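Opinion > Housing and Buildings > Shared Spaces

August
By the Policy Desk, Kirora Housing Forum

The case for keeping the common room

When a residential building is refurbished, the common room is usually the first space to be questioned. It earns no rent. It must be heated, cleaned and insured. On a plan it looks like an empty rectangle next to the entrance, and an architect who has been asked to find space for 2 more flats will naturally find it there. This Forum believes that owners should resist that step, and that planning authorities should make it harder to take.

Our view rests partly on the experience of our own members. Of the 71 buildings whose managers replied to our last survey, 4 had given up a common room during recent works. In each case the decision was presented to residents as a small change within a much larger programme, and in each case the managers now report difficulty in finding anywhere to hold a residents' meeting. One block at Dosness, with 1,074 residents on its register, conducts its annual meeting in the car park.

It will be said that the rooms were little used. That is sometimes true, but the figures deserve care. A room that is locked at five o'clock, lit by a single fitting and furnished with whatever was left over from the office will be little used. At Sinari, the managers extended the opening hours into the evening and replaced the chairs, and bookings rose within the same season. The room itself did not change in size or position.
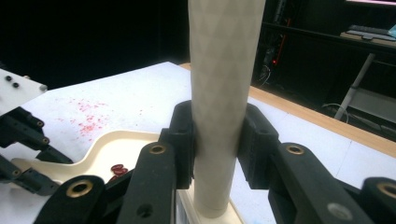
There is also the question of what residents have been promised. Many leases refer to shared facilities in general terms, and tenants reasonably take those words to include the room they were shown on their first visit. When it is withdrawn, the service charge seldom falls. The Forum has seen a number of letters on this point, and the replies from landlords are not always as full as they should be.

We recognise that owners face real costs. Roofs and lifts must come first, and no one is served by a common room in a building that leaks. Some of our members would go further than we do here and would accept the loss of a room wherever a majority of residents voted for it. The difficulty is that such a vote is generally taken among present residents only, while the loss is permanent. Once a kitchen and bathroom have been built into the space, it will not be given back.

The approach taken by Cuypers, which manages several older blocks, seems to us a fair one. Before any shared space is altered, the firm must publish its hours of use for the previous year, together with a note of what was done to encourage that use. Residents then have two months in which to respond. The process is slow, and the firm has said so, but it has led to better plans.

We would ask the planning authority to adopt a similar rule for all refurbishments that require its consent, and to apply it to gardens and drying rooms as well. Our full response to the consultation will be sent to members before it closes.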